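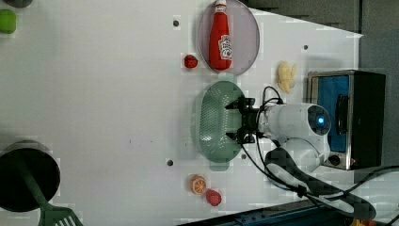

The arm over the green colander at the Eddale open day. Ketchup bottle on its plate, toaster oven at right.

Flalmont Kitchen Arm, seen at the Eddale open day, August 2019

Flalmont opens its Eddale workshop to the public twice a year. I missed the April one. This time I got a spot in the second group and spent most of the morning at the kitchen table demo, the one part of the day with a product you can order.

What you get is a white arm, a black two-finger gripper, a controller box that sits on the floor, and a license for the Kastside software. The table is extra. Kastside runs on an ordinary laptop. You pick an object from a list, pick where it should go, and press start. There is also a mode where you move the arm by hand and it repeats the path, and I liked that one better. It took me a few minutes to learn and I didn't need the manual.

The table was set with a colander, a plate, a ketchup bottle, a pot with a green spatula in it, a toaster oven and small food pieces, including strawberries and an orange slice. We could ask for any move we liked. I kept a tally: 76 tries while I was there, 12 of them failures. Most of the failures were strawberries. The fingers closed a little too high and the piece slid out. The ketchup bottle went fine every time I asked for it. The colander has a short tab at each end, and the arm did better when it was told to take a tab than when it was told to take the rim.

Speed is the weak point. A simple pick and place takes long enough that you start looking at other things. The staff said it can go faster, but they keep it slow when visitors are close to the table, and I have no complaint about that. I would still want to see the faster setting before paying for it.

Noise was low. The light on the joint cap was blue whenever I looked. I was told it changes color on a fault, but I didn't see that happen.

The cables bothered me. They loop out from the gripper and arm and lie across the corner of the table, where I would want to put things. The older Major arm I used for two years ran its wiring inside, and I never had to think about it. Flalmont sells a clip set, which should be in the box.

Rental is 600 a month, with a 1,000 deposit. For a teaching lab I'd say it's worth trying for a term. For a working kitchen, no.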